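Simden publishes results of its comparison of finger coverings for small robot arms

ZEMONTHORPE, November 2020. Simden, a maker of control software for low-cost robot arms, has today published the results of a comparison of finger coverings and controller settings for the handling of soft cloth. The work was made together with the engineering office Rawashdeh. The complete report and all measurements can be downloaded from the Simden website without charge.
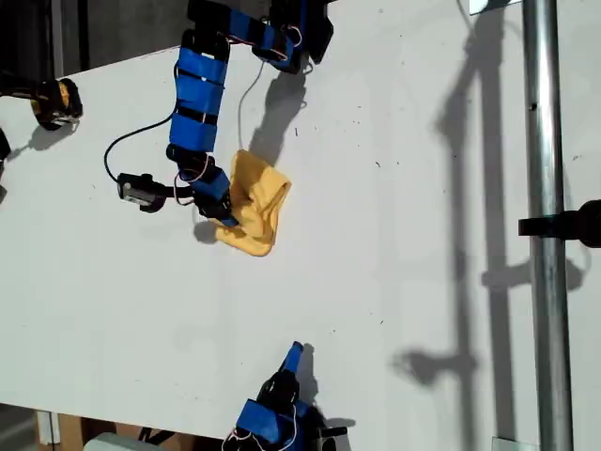
Reading time: 3 minutes

Small arms made from servo modules are used today in many teaching rooms and small workshops. They are good with blocks and boxes, but cloth gives them more difficulty. A cloth changes its form when it is touched, and a bare plastic finger can slide over it without taking hold. Customers of Simden have asked many times which covering they should put on the fingers, and the company did not have a good answer to give them.

For the comparison, the team prepared 7 finger coverings, among them bare plastic, rubber sleeve, foam strip and blue tape. Each one was tried with two controllers: the present Simden controller, and the new Kutuleck controller, which reads the load on the servo and closes the fingers in small steps. A yellow cloth was put on a white table in a crumpled form, and the arm had to take it, lift it and keep it in the air until the end of the program.

In total the team recorded 263 grasps. With the present controller and the bare plastic fingers, the cloth was kept in 16 percent of the grasps. With blue tape and the Kutuleck controller, it was kept in 70 percent. The rubber sleeve had almost the same result as the tape, but it became loose at the tip and had to be pushed back by hand between the grasps. The foam strip was the weakest of the soft coverings.

"We expected that the controller would make the big difference and the covering a small one," said Hiba Qaisi, head of testing at Simden. "Our numbers show that both are needed. If the finger slides, the controller reads a load that does not tell it very much."
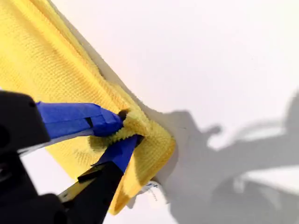

Two tape-covered fingers hold a fold of yellow microfiber cloth during the comparison. Photo: Simden

The report also describes the problems which were met. Tape collects fibers from the cloth, and its grip becomes lower after many grasps. The team changed the tape before each new series, and the company recommends that users do the same. Grasps on a folded edge were kept more often than grasps on a flat part of the cloth. One cloth was used in all series, so the results should not be applied to heavier fabrics without new tests.

"For us it was important that a small workshop can repeat this," said Widad Karaki, project engineer at Rawashdeh. "The tape can be bought in any hardware store. We wrote down how it is wound, in which direction and with how many layers, as this changes the result more than we thought."

The Kutuleck controller will be available to existing Simden customers as an update in March. It can be installed on all arms which already use the present controller, and no new servos are needed. A second comparison, with camera position as its subject, is in preparation.

About Simden
Simden develops control software for small robot arms and is located in Zemonthorpe. Its customers are schools, laboratories and small workshops.

Press contact
Simden, Press Office, Zemonthorpe
Print-quality pictures are available on request.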